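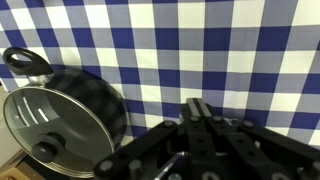
Wrist camera view during teleop: gripper drifts when I re-clutch

I'm recording demonstrations for a pot and lid task with a leader arm and one wrist camera. After 78 episodes the trained policy reaches for the lid knob but stops short or closes beside it. Replaying the recordings, I see a small jump in the commanded pose each time I release the clutch pedal and press it again. The follower controller is a Garrido board, commands go out at 150 Hz. The backdrop is a checked cloth. Is the jump the cause, or is it the glass lid?

Asked in June, Flirnitz forum, Teleoperation

Answer 1 (accepted)

The jump comes first. On re-engage you are probably sending the absolute leader pose. Store both poses at the moment the pedal closes and send only the leader's motion relative to that point, added to the follower's stored pose. Check the rotation separately - a lot of scripts handle the position offset and forget the wrist.

Then drop every episode that has a jump within 2 seconds of the grasp. Filtering on commanded velocity finds them faster than watching video. Don't smooth them, you'd be training on motion that never happened.

For the lid: glass gives you reflections that move with the wrist camera, but a dark knob is a decent target. I'd vary the pot angle between episodes before changing the lighting.

Answer 2

Had the same on the Forkthorpe leader kit. Pedal bounce. Added 5 ms debounce and it went away.

Answer 3

Take the cloth down. Large checks are a strong feature and the policy may be using them to locate the pot. If you keep it, shift it every so often. We lost over a week to this at Stevville with a striped mat, although that was a fixed camera so it may not apply to you.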